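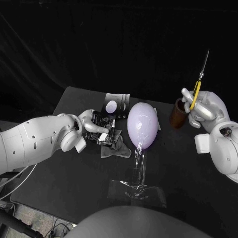 Two white arms at a dark table, one hand gripping a dark crinkled packet.

August's outing is to the harbour at Pradmont, and we can't wait! Bring whichever camera you like, film or digital, and a lens that copes with low light, as we'll be staying past sunset. Last year's trip gave us 1,522 pictures to sort through — a lovely problem to have.

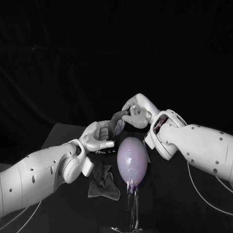

Darkberg Camera Club: Beginners' Group

Our next evening is all about exposure. We'll set up 3 tables and you'll shoot the same jug at different apertures, then compare prints over tea. If you've never left auto mode, this is a brilliant place to start.

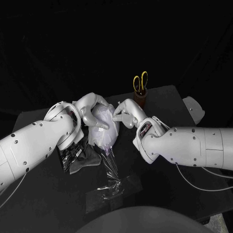 White balance is the other thing we'll try, and it's great fun once you see the colours shift. Shoot one picture on daylight, one on tungsten, then look at something pale. A see-through plastic bag with a whitish-lavender sheen, like the one between those two hands, is a lovely test, as a small change can push it towards blue or pink.

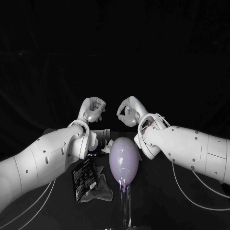 Do I need my own tripod?
The club has 4 to lend, kept in the cupboard at Ornik Hall, so just ask when you arrive.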